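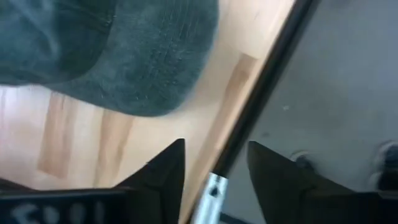 **The cap people, and why I'm not convinced**

Every fall someone tells me I've been washing my caps wrong. This year it was Babita Shakya, who stopped me outside the Ovholm library to say that a faded green cap should be soaked overnight in cold salt water and then dried over an upturned bowl. Last year it was the dishwasher. The year before that, vinegar.

I have tried all of these. The salt soak left white rings around the sweatband. The dishwasher bent the bill of a cap I'd owned since college, and it never sat right again. The vinegar did nothing I could see, although the hall closet smelled like a salad for days.

My guess is that most of this advice exists to sell something. Carnivwood now offers a plastic cage that holds your cap in shape while it dries, and Coste has a spray that promises to "wake up" tired cotton. I borrowed the spray from Ylva Dalen. Her cap looked the same afterward, and so did mine. She says you need three coats. Maybe you do, but by then you've spent more than a new cap would cost.

Then there's the fading itself. Why are we fighting it? A dark green cap goes pale along the creases first, a little bluish where the cloth folds, and the bill picks up a brushed look from being handled. People pay extra for that in stores. Valter Boström showed me a "vintage wash" model in a catalog the other day, and I honestly couldn't tell it from the one he has been wearing to rake leaves since August.

So what do I do? Not much. Cool water in the sink, a drop of dish soap, an old toothbrush on the inside band. I rinse it, press it in a towel and leave it on the kitchen table until morning. If your table is pale wood like mine, put the towel underneath, and don't trust anyone who tells you green dye can't bleed. It can. I spent an evening with a lemon and a scouring pad finding that out.

Brenda Rivadeneira disagrees with nearly all of this and will be showing her own method at the mending evening, bowl and all. Bring a cap you don't love too much. I'll be there with a clean one and some questions about the salt.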